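Simiyu Bench Notes
@simiyubench

1/ Spent June putting two hand controllers through the same peg board. Sasik's stock position loop on one side of the comparison, the Drinstead torque loop on the other. Same arms, same fingers, same fixtures. Only the controller changes.

2/ Each controller got 100 insertions. A trial ends when the part is seated, dropped, or the wrist force limit trips. No regrasping allowed.

3/ Camera stays at head height for everything. We tried wrist cameras in the first round and the fingers blocked the slot during the last part of every approach.

4/ Position loop: 14 force trips. Nearly all on the tight slots, where a small yaw error at the wrist turns into side load and the part binds. Round parts were fine.

5/ Torque loop: 2 force trips. More drops, though. The fingers give when the part touches the edge, and a slim part can roll in the grip before it finds the opening.

6/ Board and arms, parts in different places:

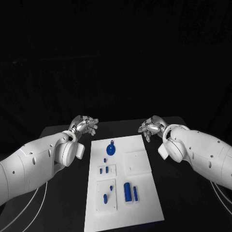
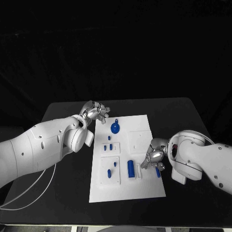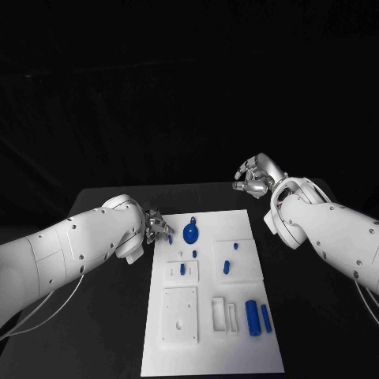 7/ Bilal Aoun replied that the trip count depends mostly on where the wrist limit is set, and that a stiff loop with a higher threshold would have seated half of those parts anyway.

8/ Fair. The limit was the same for both and we picked it low to protect the finger linkages. I can rerun the stiff loop with a higher one, but not on these hands. A replacement finger set takes weeks.

9/ Cycle time: the torque loop is slower on every part. Most of that is the search motion after contact. With the search turned off it matches the stiff loop and loses most of its advantage on the tight slots.

10/ Logs are at 232 Hz, joint torque and wrist force together. The Dedwood reader opens them if you update it first. The old version drops the torque columns without a warning.

11/ Next is a mixed setup, stiff until first contact and then a handover to torque. The handover currently puts a jerk into the thumb joint. Working on that before I run any counts.

14 comments
232 shares
Print | E-mail this thread

Recent from Simiyu Bench Notes
Zeroing a wrist force sensor between trials
Dedwood reader: which columns to keep
Finger linkage wear on the Sasik hand
Macarena Navarrete on search patterns for tight slots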